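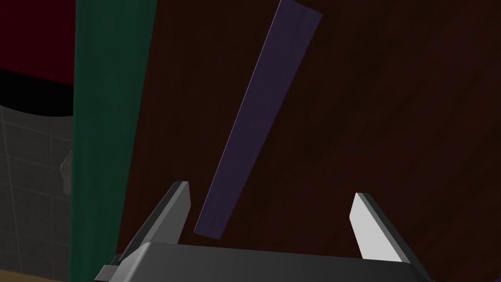 ## 4. Montaje de la barra en el armario Skuvholm

Esta sección explica cómo colocar la barra para colgar ropa en el módulo ancho del armario. El módulo estrecho lleva estantes y se monta según la sección 5. Antes de empezar, el cuerpo del armario debe estar de pie, nivelado y fijado a la pared (sección 3).

**Herramientas:** destornillador de estrella, nivel, cinta métrica y lápiz.

**Piezas:** barra, 2 soportes laterales, tornillos de la bolsa C y tapones embellecedores.

> **Precaución:** no cuelgue nada de la barra hasta haber completado todos los pasos. La carga máxima es de 20 kg, repartida a lo largo de toda la barra.

### 4.1 Marcar la altura

1. Mida el hueco interior del módulo. Debe ser de 900 mm. Si la medida no coincide, revise el apriete de los paneles laterales antes de continuar.
2. Desde el techo del armario, mida 69 mm hacia abajo en cada lateral y haga una marca a lápiz en el centro del panel.
3. Apoye el nivel sobre un listón recto y compruebe que las dos marcas quedan a la misma altura.

**Nota:** los paneles Skuvholm fabricados a partir de mayo traen los agujeros ya taladrados. En ese caso, pase directamente al apartado 4.2.

### 4.2 Fijar los soportes

1. Presente el primer soporte con la abertura hacia arriba.
2. Introduzca los tornillos a mano y apriételos después con el destornillador. No utilice atornillador eléctrico — el tablero puede abrirse.
3. Repita la operación en el lado opuesto, pero deje los tornillos a media vuelta del apriete final.

### 4.3 Colocar la barra

1. Sujete la barra por el centro e introdúzcala inclinada en el módulo.
2. Encaje primero un extremo en el soporte ya apretado.
3. Baje el otro extremo hasta que haga tope y termine de apretar los tornillos.
4. Compruebe el nivel. Si hay diferencia, afloje el segundo soporte y corríjala.
5. Coloque los tapones embellecedores a presión.

> **Precaución:** no corte la barra para adaptarla a otro mueble. Una barra acortada pierde la garantía.

### 4.4 Revisión y recambios

Vuelva a apretar los tornillos pasadas alrededor de dos semanas de uso. Limpie la barra con un paño seco y evite los productos abrasivos.

Los soportes de la serie Yazzie no son compatibles con este armario, aunque compartan la distancia entre agujeros. Para pedir piezas sueltas, diríjase a Clunon, almacén de Trakville, a la atención de Ourania Triantafyllou, e indique el número impreso en la bolsa C.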